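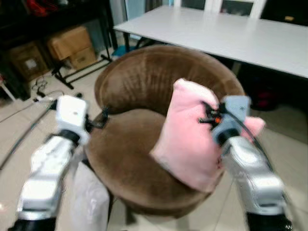
Figure 1. Tub chair with brown velvet cover and curved backrest, on pale beige tile.

3.2 Absorption by upholstered seating in small rooms

Reverberation in a small furnished room depends on where the soft surfaces are as well as on their total area. Standard prediction assumes a diffuse field, a condition that small rooms with hard, parallel boundaries do not meet at low frequencies. We therefore measured decay times in 24 rooms at the Gusstead site, first without upholstered seating and then with one chair of the kind shown in Figure 1. Source and microphone positions were held fixed between the two conditions. In total, 331 decays were retained after removal of those with insufficient signal above the noise floor.

The pile of a velvet cover adds little thickness and has a small effect below the middle bands. Most of the absorption comes from the filling, provided that the backing cloth allows air to pass. Chairs supplied by Ridari used open-backed cloth throughout. Those from Leiva had a coated backing and were analyzed separately (Section 3.4). 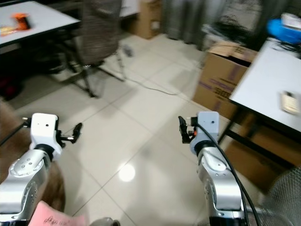 Floor finish sets the baseline against which any added absorption is judged. Carpeted rooms showed short decays in the upper bands before seating was introduced, and the added chair was hard to separate from measurement scatter. Glossy tile of the type in Figure 2 reflects nearly all incident sound across the range of interest, so the same chair produced a clear change there. Ten of the rooms had tiled floors, and these are treated as the reference group in the regression. Flutter between floor and ceiling was present in four of them and was removed before curve fitting.
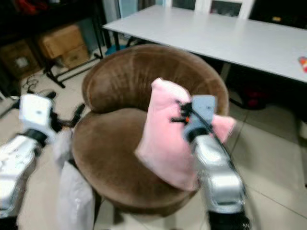

Does the position of a chair within the room matter? Position has a measurable effect, mainly at low frequencies. A chair placed in a corner absorbs more than the same chair in the center, as sound pressure is higher where the boundaries meet.

The correction proposed in the Oler procedure applies a single factor for position and was found to underestimate corner placement in the reference group. A frequency-dependent factor is used in the remainder of this paper. Values for each band are listed in the appendix, together with the fitted residuals.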